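4. Planifier l'équipement d'un poste bimanuel : ce que nous avons acheté, et dans quel ordre

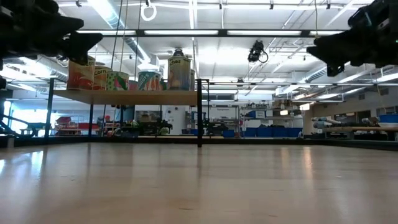
Par quoi faut-il commencer quand on dispose d'une enveloppe limitée pour un poste à deux bras ?
Par le plan de travail, l'éclairage et les fixations, puis par les préhenseurs ; les bras viennent en dernier, une fois connues les charges et les portées dont la tâche a besoin.

Figure 4. Poste de rangement : conserves alignées sur l'étagère surélevée, les deux préhenseurs au-dessus du plateau.

Nous avons longtemps hésité à consacrer une section entière à des questions d'achat, qui passent d'ordinaire dans une note de bas de page ou disparaissent tout à fait. Les collègues qui nous ont rendu visite à Wostanow nous ont pourtant posé bien plus de questions sur nos bons de commande que sur nos lois de commande, et nous avons pris le parti de leur répondre ici aussi complètement que possible, en espérant que le lecteur pressé nous pardonnera ces quelques détours.

La tâche retenue, le rangement de boîtes de conserve sur une étagère, a ceci d'agréable que ses consommables ne coûtent presque rien. Les boîtes s'achètent au supermarché, dans des hauteurs et avec des étiquettes variées (maïs, carottes, etc.), et l'étagère elle-même, une planche de bois sur une structure métallique noire, est de loin l'élément le plus modeste de l'installation (voir figure 4). Nous avions réservé 81 euros pour l'ensemble des objets à manipuler, et cette ligne n'a jamais été dépassée, même en comptant les remplacements.

Il en va tout autrement des préhenseurs. Le devis initial de Brandale s'élevait à 3131 euros pour la paire, hors câblage et hors plaques d'adaptation, et c'est précisément sur ces deux derniers postes que notre première estimation péchait par optimisme. Les plaques, usinées chez Kobori, ont ajouté 753 euros à la facture, avec un délai de livraison qui nous a menés jusqu'en juin alors que nous comptions démarrer au printemps. Nous recommandons donc vivement de demander les cotes des brides avant même de signer, et de faire chiffrer les pièces d'interface par le même fournisseur lorsque c'est possible.

L'éclairage mérite lui aussi quelques lignes. Un plateau en bois clair et lisse renvoie volontiers la lumière des panneaux fluorescents, et ces reflets compliquent la segmentation des objets posés à proximité. Deux solutions ont été comparées sur le papier : un revêtement mat, peu coûteux mais à renouveler, et des diffuseurs proposés par Onness pour 800 euros, pose comprise. Nous avons inscrit les diffuseurs au budget de l'année suivante et gardé entre-temps le plateau tel quel, ce qui nous oblige à prévoir un peu plus de données d'entraînement. Ce coût-là est réel, même s'il n'apparaît sur aucune facture.

Reste la question de la maintenance, que les dossiers de financement traitent souvent comme une formalité. Il nous paraît raisonnable de prévoir dès le départ une ligne pour les doigts de préhension et les câbles, qui fatiguent bien avant les moteurs, et de la placer dans le fonctionnement plutôt que dans l'investissement, car les règles de report diffèrent d'un établissement à l'autre. La section suivante revient sur le calendrier de mise en service et sur les essais de répétabilité qui l'ont accompagné.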